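Every winter I get the urge to sort out the garage, and every winter somebody is ready to sell me a system for it. This year it's Wulteo, a subscription app that wants £96 a year to tell me where I put my own things. You photograph a shelf, you give it a name, and the app remembers. I have a pencil that does the same job, but never mind.

I should say that I'm not against tidiness. I grew up in a house where the scissors had a hook and you put them back on it. What I don't believe in is the idea that owning better boxes turns you into a better person, and that is more or less what the whole home organising trade is selling.

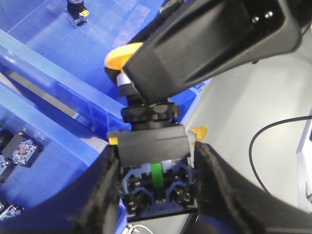 Take the Domness range. A starter set costs £375, and for that you get tubs, lids, dividers and a booklet about "living with intention". I read the booklet in the shop. It says to handle each object and ask whether it serves you. I have a jar of odd screws that hasn't served me since we moved in, and I know perfectly well that the week after I throw it out I will need one of them.

The claim that really got me was on the Wulteo sign-up page, where it says the average home contains 3,464 "untracked items". Who went round checking? Does a box of matches go in as one item or as fifty? There's no source given and no footnote, only that very exact figure and a big green button. A round number would at least have admitted to being a guess.

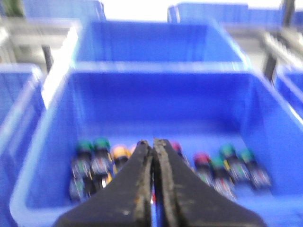 The people selling this stuff always show it off in lounges and pantries, with rows of clear jars and handwriting on the labels. Places where things get put away for a living don't seem to bother with any of that. You get a plain blue plastic bin, open at the front, with a few small things with coloured caps lying on the bottom of it, and you can see what's there without taking off a lid. I've come round to thinking that lids are the root of half my trouble. Once a lid goes on, something gets stood on top of it, and then it's Easter and you've bought a second tape measure.

I did try to be fair. I used the free month of Wulteo and did one wall of the garage properly. It took me most of an evening. By the second week I'd moved the paint to get at the ladder, and the app was still telling me, very cheerfully, that the paint was by the door. It is only ever as right as the last time you could be bothered to update it. 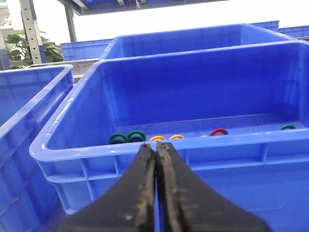 Big blue crate, thick rim, no booklet.

A neighbour swears by Brurard, who will send two people to your house and do the lot in a day. Her garage does look lovely. She also can't find the bike pump, and has to ring them to ask. I'm told the Dai method is gentler, in that you do one drawer a month, starting in December, but at that rate I'd need a good few years and a much longer attention span.
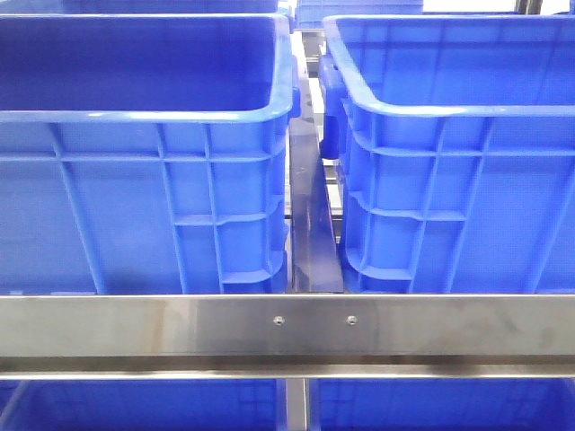
So what have I done? Not a lot. I took the lids off everything and put them in the loft. The things I use are at the front, the things I don't are at the back, and the jar of screws stays where it is. It cost nothing, apart from a roll of masking tape for the labels, and half of those have already peeled off in the damp.

I've cancelled the trial too, or I think I have. There were three screens asking me if I was sure, and one offering me 1,000 bonus item slots if I stayed. I'll be keeping an eye on the bank statement.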